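租房十一年，她只留下两只箱子

列霞·德尔卡奇（Lesia Derkach）今年换了第六个住处。约好周五下午见面，她迟到了几分钟，进门先问我要不要喝茶。

她做配音字幕翻译，接的活多半来自一家叫Prarimero的小公司，按集结算。“收入时高时低，所以我一直租房，没想过买。”她说。第一次搬家时她叫了一辆货车，装得满满当当，到了新住处才发现一半东西用不上。现在她只用两只箱子，厚衣服装一只，书和电脑装另一只。

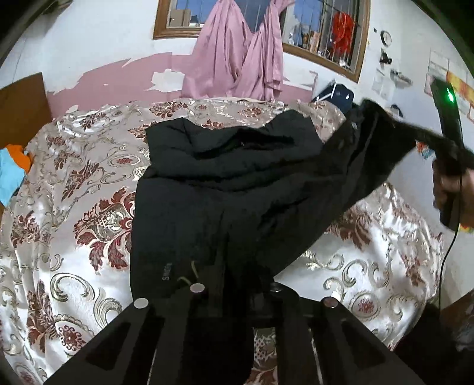 十一月是她最不愿意搬家的月份。前年房东塞韦林·塔勒（Severin Thaler）提前收房，给了她两周时间。“他人不坏，押金一分没扣，可那时候看房的人特别多，一间朝北的小屋有人当场加价。”她后来在米克代尔街找到一间带家具的房子，住了不到一年。

我问她带家具的房子好不好住。她想了想说，床和柜子能省不少钱，但要先看清楚合同。有一份合同写着墙上每个钉眼扣100，她就一个钉子也没敲，画靠墙放在地上。水电另算，冬天最贵的一个月交了333，那之后她在家也穿厚裤子。

邻居处得怎么样？“看运气。”楼下的孔苏埃洛·查韦斯（Consuelo Chávez）替她收过半年包裹，两人至今还通电话。也有住了一整年没说过话的。 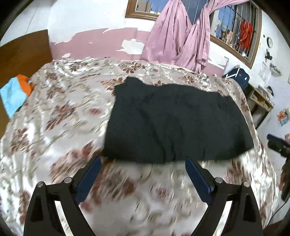 床上叠放的深色衣物。

谈到以后的打算，她说合同明年到期，房东愿意续，租金每月涨100，她还没答复。有朋友劝她搬去郊区，房子大一些，还能有个阳台。她去看过一次，公交末班车太早，晚上交稿以后想出门走走都不方便。

“先住着吧。”她起身去关厨房的窗，又说书那只箱子最近有点合不上了，得挑几本送人。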